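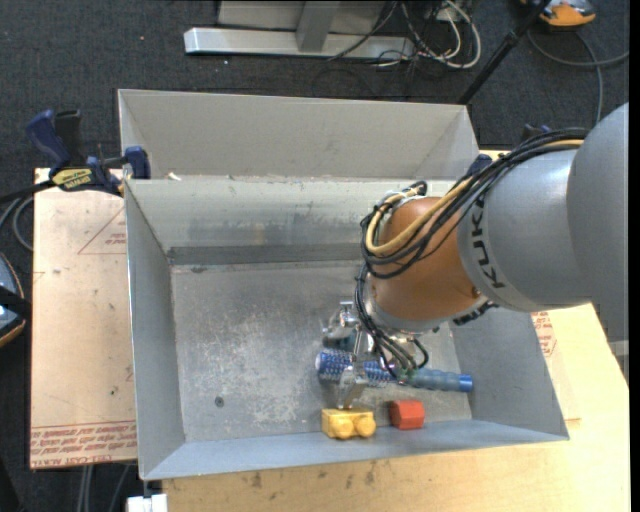 ## 3. Planning your picking cell before you order

Do read this section before you send anything to Dandwood, even if you have bought an arm before – most of the money people regret spending goes on the bits around it.

1. Write down what you want picked. Small toy blocks and a long brush ask very different things of a gripper, so list your smallest item and your longest.
2. Choose the bin next. A metal one with sloping walls is a good all-rounder. Measure it inside, at the floor as well as at the rim.
3. Set aside 800 euros for clamps, cables and hoses. It sounds a lot, and you will be glad of it by September.
4. Allow 120 cm of clear floor behind the table for cabling.
5. Fill in the Useo order form, page 2, and keep a copy for yourself.

**Note:** Grippers are quoted separately from arms. If you are torn between two, ask the Votovov depot for a loan set, which you may keep for 11 days.

**Caution:** Clamp the bin to the table before the first powered move, and check that the cable bundle can follow the wrist all the way round without pulling tight.

If your budget won't stretch to everything at once, buy the arm, bin and clamps first. The Piątek stand can follow later, and it fits the same bolt holes.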